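Two grippers, one kitchen appliance

I promised a comparison post in October and then I was silent for too long, so I will try to be complete now. If you only want the result: I keep the Jansen fingers on the right arm, I sent the Nakard pair back, and the Clirneo controller was a bigger improvement than any of the fingers. The details are for the people who, like me, read such posts when they have a half-assembled arm on the table and a bad temper.

First the arms. They are the same two Jalter arms I wrote about before, the small ones with the black brackets. I have not changed the joints or the cables. The only new thing is that I moved the left base a little further back, so that the two elbows do not meet when both arms reach to the middle. I lost some reach on the left side but I stopped hearing that terrible knock.

The Nakard gripper is the nicer object. The two fingers run parallel on a rail, the opening is wide, and the screws are all of one size, for which I want to thank the designer personally. It closes on a mug or a lunch box very well. My problem is with pushing. Many tasks in a kitchen are pushing tasks: a switch, a lid, a button on a machine. With the Nakard closed, the two fingertips make a flat surface which is wider than most buttons, and I pressed two things together more often than I like to say. I tried to rotate the wrist by 90 degrees to make the surface narrow, and then the motor housing came down onto the table before the finger arrived.

The Jansen gripper is heavier and uglier. One finger stays still and the other one moves towards it. The fixed finger stands out in front, and this is the whole secret, because you can use it like you use your own index finger. You keep the hand open, or half open, it does not matter, and you push with the one that stands out. The opening is smaller than the Nakard, so large cups are difficult. I can live with this, the left arm can take the cups.

For cameras I did not do anything clever. There is one on the chest of the operator (me) and one on each wrist. The wrist cameras are good for grasping and bad for buttons, as in the last moment the finger hides the button. I placed the camera on the right wrist in three different positions and I cannot recommend any of them. For pressing I now look only at the chest view.

Then the controller. The old one sent commands with a delay that I could feel, and when I pushed against something hard, the arm continued to push for a moment after I stopped. The Clirneo has a force limit for each joint, from 0 up to 100 in its own units, and I set the wrist to 13. With this value the finger presses a stiff button and does not move the appliance along the table. With 6 it was too weak even for the soft buttons. I did not find these numbers in the manual, I found them by a long afternoon of trying, so please take them as a starting point and not as a law.

The microwave is my favourite test for all this. It has a door which must be opened with a push, a handful of flat bars with hardly any depth, and a display which tells you if you pressed the right one. Flat bars are hard for an arm. There is no edge to find, and a person feels the small click that the arm does not report.
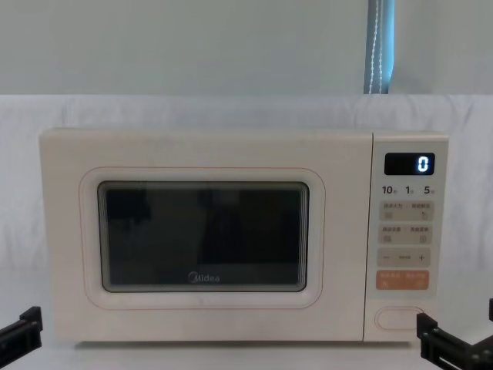
Feven Demissie

My starting position has both hands low at the front corners and the display at 0. From the right corner the oval button for the door is very near, and the orange bar is a short way above it. The minus and plus are on one bar, at the two ends, and they are the best exam for the fingertip. The Nakard confused them regularly. The Jansen makes a mistake also, but then it is usually my mistake — I come in too low and the finger slides down the front.

My log file for the comparison has 1,397 lines and I will clean it before I share it, as half of the comments are not in English and some are not polite. If you want the raw version, write to me and I will send it as it is.

Next I want to put a small rubber cap on the fixed finger. I have ordered two kinds, a round one and a flat one. I also need to write down the wiring of the Clirneo properly, the colours in my cable are different from the colours in the drawing, and I have already forgotten once which one is ground.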